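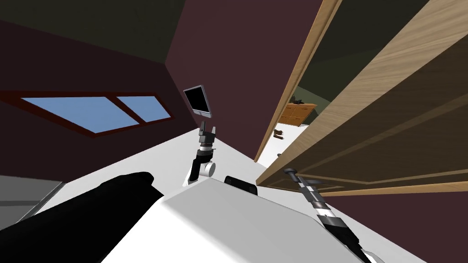

Tips for a happier simulated house robot

I've spent most of July teaching a two-armed robot to get about a rendered home, and I love it more than is sensible. Most of what follows came from my own muddles, with a good few from Châu Khúc, who wrote the Binalley planner I use.

Doors first! Give the planner the door as a moving part with its own hinge angle, and read that angle fresh before every plan. I used to store it once at start-up, and the arm would set off for a door that had swung somewhere else.

Pad the collision shapes by 3 centimetres while you're testing, then trim the padding on the fingers only. Leave it on the elbows — they swing wider than you think.

Plan both arms together near a doorway. Planning one and then the other is quicker, but the second arm gets whatever space is left over and sulks in a corner.

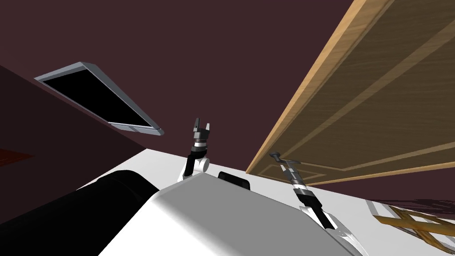 Both grippers empty, with the right one close to the bottom of the door.

Dark, flat walls are hard on feature matching. If your tracker drifts, let it lean on panel mouldings and the edges of things, and turn down its trust in big plain patches. A switched-off telly is another plain patch, so treat it the same way.

If the view is tilted, check which way the software thinks is up before you touch anything else. I lost a whole evening tuning gains in Trirkine when the fault was one swapped axis in the camera transform.

Save the random seed with every run. My best door approach so far is seed 2709, and I can replay it whenever I change a setting (such a treat). Cap the planner's tries as well. I allow up to 899, then have it back the arm off and start afresh.

Next on my list is drawers.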